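plamura-tabletop

README, May 2017

Notes and pictures on small stuff that sits on tables — stands, bricks, cans, phones, the usual. 2319 pictures, two folders. Put together by Drustero for the Plamura list of household things. Still rough, sorry about the typos.

What's in it

objects/ has the pictures, 400 to a subfolder, last one is short. notes/ has one text file per object. Names match, except the early ones, fix coming in June.

Each note gives: what the thing is, material if we're sure, color, what else is on the table. If not sure of the material leave it blank. Don't guess.

Stands

15 notes so far. Most are a base plus one upright. Call the bottom part "base" and the upright "dowel" — not pole, not stick, we had all of them and search was a mess.

Sample note, stand_round:
wooden stand, round flat base, reddish brown, grain visible, edge lighter and sanded. dowel slender, dark brown, set a bit behind center. white tabletop. also on table: toy brick tower, phone face down, canned drink.

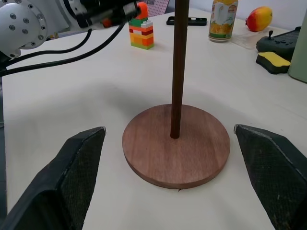 Bricks

Stacked bricks get one note per tower, not per brick. List colors in any order. Green, white, red, yellow and orange is fine, "multicolor" is not. If the top piece has a different shape say so (rounded etc).

Cans and phones

Cans: label colors first, then whatever is printed on it. Fruit pictures count. Don't name the drink unless you can read teh name. Phones: face up or face down, color, done.

Known problems

- shadows on white tables sometimes got noted as gray cloth. Fixed in most, not all
- tall things often lose their top, height field is blank for those
- Kistatik export drops the color field, use the plain text files

Use

Free for any use, keep this file with it. Mirror at Tsakiris is older, dont send fixes there.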